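Galería - Célula de manipulación, proyecto Cenutach

Registro de ejemplos para el modelo de agarre de Plultberg. Dos brazos, una mesa blanca y un vaso de café con tapa. La serie de noviembre reúne 138 episodios. Responsable de captura: Setareh Hashemi.

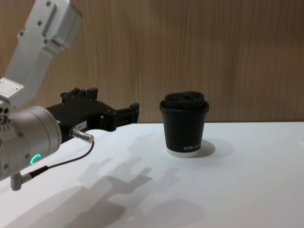

Pinza abierta a la izquierda del vaso, sin contacto.
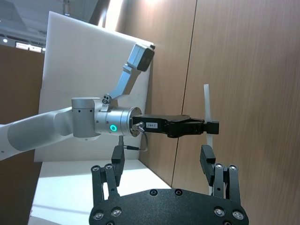
Vista desde la muñeca - varilla blanca junto a la punta de la otra pinza. 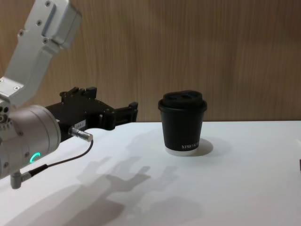
Dedos a la altura de la tapa, orientados hacia el vaso.

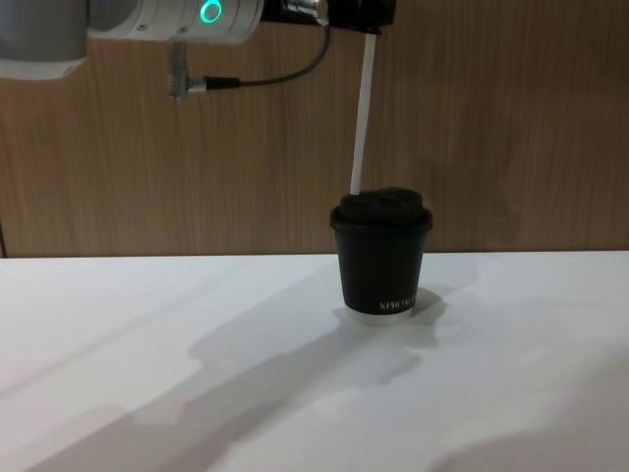

Varilla sobre el material textil negro de la tapa.

Formato de los datos

Cada episodio guarda vídeo, posiciones articulares y apertura de la pinza. Los episodios con pérdida de sincronía se descartan antes del etiquetado. Revisión: Aled Jarman, los lunes.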